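March 29, 2022

Test cuts came back from Pletar this morning, so I dropped everything else and put the kettle on. Two lacquers, side A and side B of the Vusiva reissue, and I've now played both all the way through on the Yoshida deck (the good one, with the new belt) and side A twice more on the cheap player under the bench, the one that skips if you look at it wrong. If a record survives that thing it'll survive anybody's living room.

Side A is lovely! The acoustic opener has all the air I was hoping for, and the bass on track two sits where it sat on the tape. I was worried about the tambourine, which spat like crazy on the first digital transfer, and it's fine now. I took a touch off the top before it went out and I'm glad I did.

Side B, hmm. It runs long, and you can hear it. The last song is the loud one, of course, sitting way in by the label where there's the least room for it, and the singer's S sounds go fuzzy on the second chorus. Not awful on the Yoshida. Pretty nasty on the cheap player.

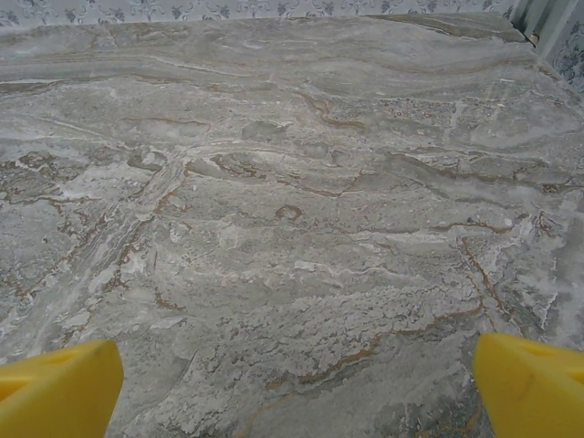

So I've got a choice to make, and I keep changing my mind. I can ask Pletar to cut side B 2 dB quieter, which would probably clear up the fuzz but then you're reaching for the volume when you flip it over, and I hate that. Or we swap the running order so the quiet piano number closes the side. The trouble is that the band had a running order, written on the tape box in pencil, and the whole point of this thing is to put out the album they meant to put out before Pedden shelved it. Moving the closer feels like cheating.

There's a third way, which is to leave off the alternate take we stuck on the end of side B as a bonus. I like that take! But it wasn't on the pencil list either, and without it the whole side gets more room. It could go on the download card.

Things I still don't know about the tapes, for whoever picks this up after me:

- The second reel has a short dropout in the left channel before the organ solo. I patched it from the safety copy. Both versions are saved, patched one has "fix" in the name.
- The count-in on track four is on the master but was faded out on the safety. I kept it.
- The October transfer is the bad one. Please don't use it for anything.

Numbers, so they're written down someplace: 300 copies, up to 14 of those for the band and their families, and 100 with the lyric sheet folded in. The lyric sheet isn't proofed yet. Verse three of the opener has a word I can't make out after a dozen listens, and I'm not going to guess in print.

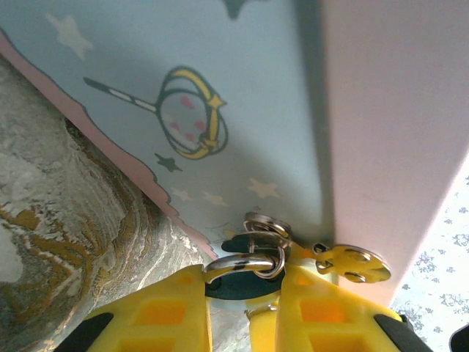

Drop the bonus take, was the answer that came back when I played side B over the phone to the Pedden office. "You're putting out their record, so put out their record. Anyone who wants the other version will find it on the download." They also pointed out that a quieter cut would make surface noise more of a problem on the piano song, and I hadn't thought of that at all.

Okay, fair enough. I'm going with the shorter side B at the same level as side A, and I've emailed Pletar to ask what a recut does to our slot at the plant. Splicing the new side B master this afternoon. I need to remember to redo the gap before the closer too, it's a hair too short and always has been, and the label copy has to change so it doesn't list a song that isn't there.

Also the cheap player needs a stylus.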